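**Camgate's shelf arm, tried in a shop aisle**

Camgate rents out its shelf-stocking arm at £300 a week, with 2 days of set-up included. Zodwa Visser runs Kunorora, a small grocer, and took it for breakfast foods and snacks. She likes the price but wants a quieter arm. Training for staff costs another £89 a head. Orders for August are open now.

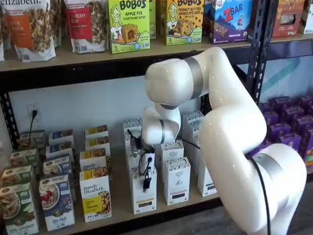
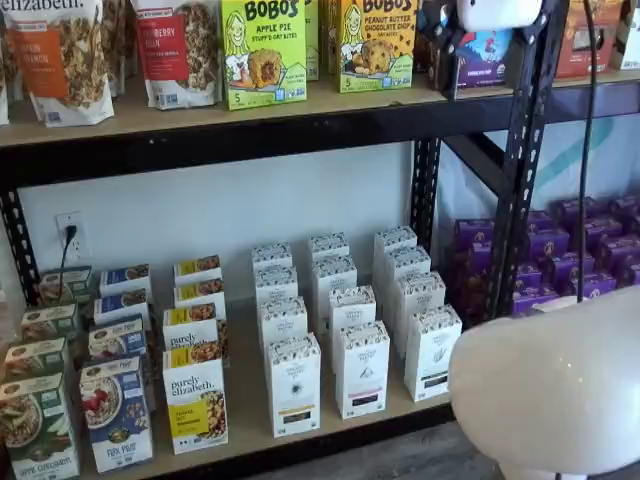

*The white arm at the shelves, with purely elizabeth oatmeal below and Bobo's boxes on the upper shelf.*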